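Dustari and Mac Mathúna open battery testing workshop at Vamidbridge

A workshop for testing used batteries from solar and wind installations has opened at Vamidbridge, under an agreement between the storage company Dustari and the engineering firm Mac Mathúna. It takes up the ground floor of the former cable works on the canal side and began accepting units in August.

The two firms signed the agreement last year. Dustari supplies the test benches and the software that runs them, and Mac Mathúna owns the building and employs the technicians. Costs are shared equally for the first three years, after which either side may ask for the terms to be looked at again.

The workshop will check batteries that have been taken out of service on farms, in schools and in small businesses. Many are replaced when an inverter is changed or a site is extended, and they still hold a useful amount of charge. Until now, owners in the area had to send them away for testing or pay for disposal, and several told the partners that the carriage alone cost more than the battery was worth to them.

Each unit goes through a visual check, an insulation test and a full charge and discharge cycle on one of 11 benches. It is then graded. Grade A units can go back into grid-connected use. Grade B units are suitable for lighter work such as pumping, fencing and yard lighting. Anything below that is passed to a licensed recycler, and the owner receives a certificate showing where it went.

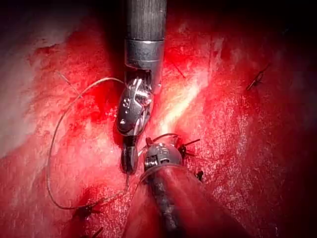
Surgical robot instruments over red tissue.

Mechthild Marti, who manages the workshop for Mac Mathúna, told the opening meeting that the grading rules had taken longer to settle than the building work. "We had two sets of figures from two firms, and they did not agree on what a tired battery looks like," she said. "We ran the same units through both methods until we had one table we could all sign. It is printed on the back of every report, so the owner can see how the grade was reached."

A trial was held before the opening, using batteries collected from sites on both sides of the river. In total 937 modules were tested. The results have been written up and a copy can be read at the front desk. The partners plan to repeat the exercise each year with a fresh set of modules, and to publish both sets of results together so that changes can be followed.

The trial also led to some changes in how the work is done. Modules are now left to stand overnight in the test hall before they go on a bench, as readings taken straight from the van were uneven. Labels are fixed to the long side of the case, where they can be read with the unit in its rack. The intake form has been cut from four pages to one. The serial number, the year of installation and the make of inverter are still required, and forms without them will be sent back.

Charges

Testing costs 100 euros per cabinet, whatever the number of modules inside. Schools and registered charities pay half. Collection can be arranged within the county for an extra charge, which depends on weight and on whether a tail lift is needed. Owners who bring units in themselves should use the Canal Road gate and ring ahead. Units with swollen or leaking cases must not be brought to the gate under any circumstances. Telephone the workshop and a technician will explain what to do.

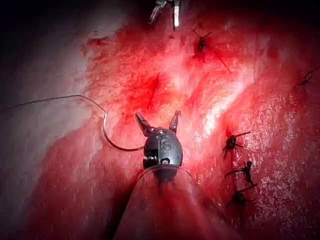 Reports are normally ready within ten working days. They are sent by email, with a paper copy on request. Units not collected a month after the report is issued will be treated as given up, and the owner will be told in writing before this happens.

Resale

Graded units whose owners do not want them back will be offered for sale through Murnutetti, an online exchange for second-hand renewable energy equipment. The exchange currently has 2,657 registered buyers, most of them farms and small workshops. Sellers receive the sale price less a handling fee, and every unit is listed with its test report. No warranty is given beyond the grade itself, and buyers are asked to use a qualified electrician for the installation.

Dustari has said it will look at adding a bench for inverters if there is enough demand. A short survey on this is included with each report. Space has been left at the north end of the hall, and the supply there is already heavy enough for the extra load.

Visits

The test hall will be open to visitors on Sunday from two o'clock until half past four. There is no need to book, but closed shoes must be worn and children must stay with an adult. Parking is on Canal Road only, as the yard will be kept clear for deliveries. The technicians will run a discharge test at three o'clock and answer questions afterwards.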